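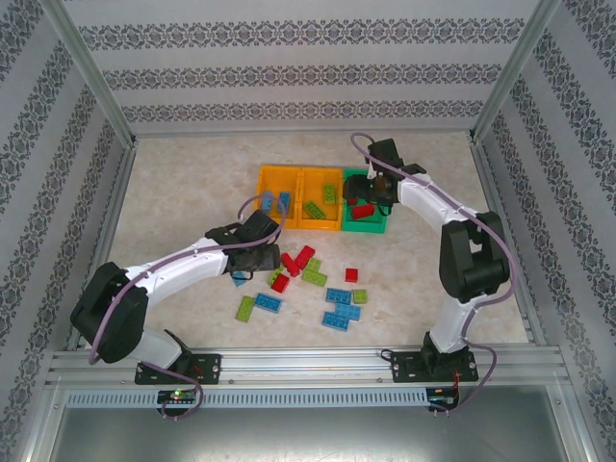
Setting up filters in Travard without losing tasks

Travard's own help pages make filters sound like the answer to everything. I have used the app for long enough to doubt that. A filter only hides things, and a hidden task is still due on the day it was due before. If you go ahead anyway, this is the way I would do it.

Before you start

Update the app first. The steps were checked on Dec 7, 2019 with the Android version. The tablet version has the same menus but puts them on the right. If you share a workspace, ask whoever runs it whether you are allowed to save filters. Guests can't, and the app doesn't tell them so - the Save button just does nothing.

Step 1. Open the filter panel

Go to any task list and tap the funnel at the top. A panel slides in over the list. If you see only the word "Sort", you are in the calendar and need to switch back to the list.

Step 2. Pick one condition

Start with a single condition, such as "Due this week". You can add up to 5, but I have yet to see a filter with that many that showed what its maker thought it showed. Tap the condition, choose a value, then tap Apply. The number beside the funnel tells you how many conditions are switched on. It does not tell you how many tasks are hidden, which would be far more useful.

Step 3. Decide between "all" and "any"

Once you have two conditions, a small switch appears under them. "All" means a task must meet both. "Any" means either will do. The app picks "All" for you. Set it yourself every time, even if it looks right, as it goes back to "All" when you edit a condition.

Step 4. Check it against the full list

Scroll to the bottom of the filtered list and look at the last few tasks. Now clear the filter and look for something you know should have been there. Tasks with no due date are the usual losers. Travard treats them as never due, so every date filter drops them. To keep them, add the condition "No date" and set the switch to "Any".

Step 5. Save it under a plain name

Tap Save and type a name. "Due this week or no date" is dull, but you will still understand it in November. Names like "Focus" mean nothing a month later. Saved filters turn up in the side menu, below the projects. They can be dragged into a new order, though mine have twice gone back to the old one after an update.

Step 6. Share it, if you must

Press and hold the filter's name and choose Share. The other person gets the conditions, not the results, so "Assigned to me" will show them their own tasks and not yours. Hortensia Escobar pointed this out to me after I had sent her a filter and wondered why she said it was empty.

If something goes wrong

The list is blank: check the switch from step 3, then check that you haven't got a search word left in the box at the top.

The filter is slow: lists with more than about 200 tasks take a while to load. Archive the finished ones.

Tasks brought in from Jaler don't appear: the import leaves the status field empty, so any status condition skips them. Open each one and set a status by hand. Support told me a fix was planned. I would not wait for it.

Deleting a filter does not delete its tasks. That part works as promised.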